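Training run stops learning after checkpoint restore (Dorkari agent, maze levels)

February 28, 2023
Logged by Mehrangiz Tehrani
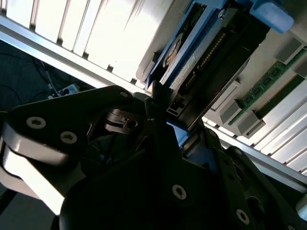

Reported behaviour

The Dorkari agent trains normally from scratch. When a run is stopped and restored from a checkpoint, the score drops within the first 19 episodes and stays flat. Knut Heitmann saw the same thing on his copy. No errors in the console. The loss looks fine, so it's easy to miss unless you have the score graph open.

What we tried

1. Restored from an older checkpoint. Same drop.
2. Turned off frame skipping. No change.
3. Lowered the learning rate. The drop is slower but ends up in the same place.
4. Fixed the random seed and ran 5 restores. All five went flat.
5. Compared network weights before saving and after loading. They match, so the file itself is OK.
6. Printed the exploration rate after a restore. It was back at the starting value, so the agent was playing close to random moves.

Cause

The exploration schedule counts steps from when the process starts. The step counter is written to the checkpoint but never read back in. The replay buffer isn't saved at all, so after a restore the agent fills an empty buffer with random play and trains on that.

Dörte Ostermann pointed out that the reward normaliser has the same fault. Its running average goes back to zero, and the ghost penalty ends up much larger than it should be.

Fix

Knut's patch reads the step counter and normaliser values on load, and holds off weight updates until the buffer has 100 full episodes in it. With the patch, level 71 scores after a restore are in line with the unbroken run.

Saving the whole buffer was considered. The files were too big for the shared drive, so we left it as an option, off by default.

Still open

Multi-agent mode keeps a separate counter for each sub-agent and the patch only covers the first one. Assigned to Till Teuber, due in April. Until then, don't restore multi-agent runs. Start them over.

Status: partly resolved

Contact Wurireo support | © Wurireo | Back to top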